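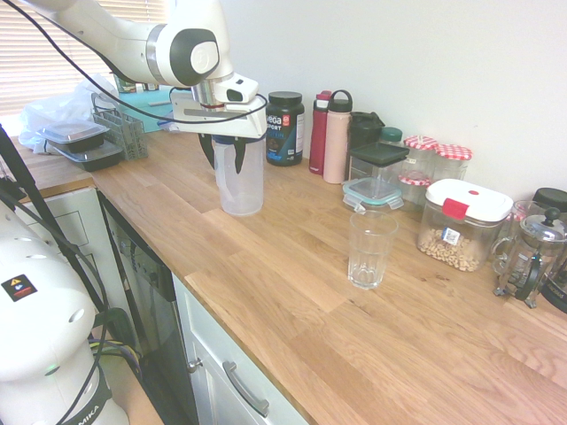 Miłosz Kurek, Karla Olvera, Ayman Badawi
Arbeitsgruppe Zonutico, eingereicht am 10. Mai 2023

Suche Suchbegriff eingeben Suchen

3 Aufbau und Wartung der Küchenzelle

3.1 Mechanischer Aufbau

Die Zelle Sarcombe besteht aus einem einzelnen Arm neben einer Küchenarbeitsplatte. Als Arbeitsfläche dient die Platte selbst, ein helles Eichenholz mit deutlicher Maserung. Auf einen Labortisch haben wir verzichtet, da die Aufgaben in Plulemora von Anfang an für haushaltsübliche Höhen und Tiefen ausgelegt waren. Die Gegenstände an der Rückwand bleiben während der Versuche stehen und werden nur für die Reinigung abgeräumt. Dazu gehören Vorratsgläser, Trinkflaschen, gestapelte Frischhaltedosen und eine French Press.

Nach jedem Versetzen des Arms wird die Lage der Basis zur Plattenkante neu eingemessen. Wir verwenden dafür einen Anschlagwinkel und tasten mit geschlossenen Fingern drei Punkte auf dem Holz an. Liegt einer der Punkte mehr als einen Millimeter neben dem Sollwert, wird die Basis gelöst und neu ausgerichtet. Eine rein rechnerische Korrektur hat sich bei flachen Griffen nicht bewährt.

3.2 Kameras und Beleuchtung

Neben den feststehenden Kameras trägt der Arm eine kleine Kamera am Handgelenk. Sie wird vor jeder Serie auf festen Sitz geprüft, denn schon ein leicht gelöster Halter verschiebt die Handkalibrierung. Belichtung und Weißabgleich sind fest eingestellt. Bei starkem Tageslicht fallen die Nahaufnahmen flach und kontrastarm aus, feine Kanten an einfarbigem Kunststoff sind dann nur schwach zu erkennen.
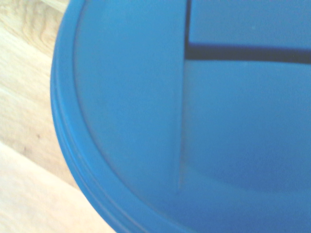
Wir haben die Belichtungszeit deshalb einmal morgens und einmal nach Mittag kontrolliert und die Werte im Zellenbuch notiert. Die Linse wird mit einem trockenen Mikrofasertuch gereinigt, Glasreiniger kommt nicht zum Einsatz. Verschmutzungen stammten in unserer Zelle fast ausschließlich von Mehl und Getreidestaub.

3.3 Kabelführung und Greifer

Die Leitung zum Greifer läuft außen am Arm entlang und ist die Stelle, an der wir am häufigsten nachgebessert haben. Ist die Schlaufe zu kurz, zieht sie beim Kippen am Stecker; ist sie zu lang, streift sie die Gegenstände an der Wand. Geprüft wird mit einer langsamen Fahrt durch die äußersten Gelenkstellungen, bei der eine Person die Leitung beobachtet und eine zweite am Nothalt steht.

Die Fingerbeläge werden nach 100 Griffen auf Abrieb kontrolliert. Im Juli mussten 11 Beläge ersetzt werden, überwiegend nach Versuchen mit glatten, durchsichtigen Gefäßen. Die Greifkraft steht für solche Gefäße auf 40 Prozent des in der Zelle zugelassenen Höchstwerts. Mit diesem Wert fahren wir auch die Kippprobe, die jede Wartung abschließt (Abb. 1). Sie belastet Greifer und Handgelenk zugleich – ein Nachrutschen im Griff zeigt sich dabei früher als beim senkrechten Heben.

Abb. 1: Kippstellung mit durchsichtigem Krug über einem leeren Trinkglas. Der Greifer fasst den Krug an der Seite.

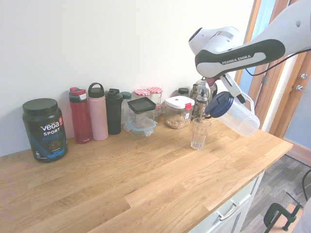
3.4 Wiederinbetriebnahme nach Störungen

Nach einem Sicherheitshalt wird der Arm von Hand freigefahren. Das Gefäß ist vorher abzunehmen. Danach folgen Referenzfahrt, Antasten der drei Punkte und eine Leerfahrt mit verminderter Geschwindigkeit. Yolotzin Zamudio hat diesen Ablauf von der älteren Zelle Alvarado übernommen und um die Kontrolle der Kabelschlaufe ergänzt.

Im ausgewerteten Zeitraum wurden 68 Halte protokolliert. Die meisten gingen auf Kontakt mit der Arbeitsplatte zurück, vor allem bei niedrigen Gefäßen, deren Höhe im Modell zu gering angesetzt war. Die Höhen werden seitdem mit dem Messschieber bestimmt und zusammen mit dem Datum der letzten Einmessung abgelegt.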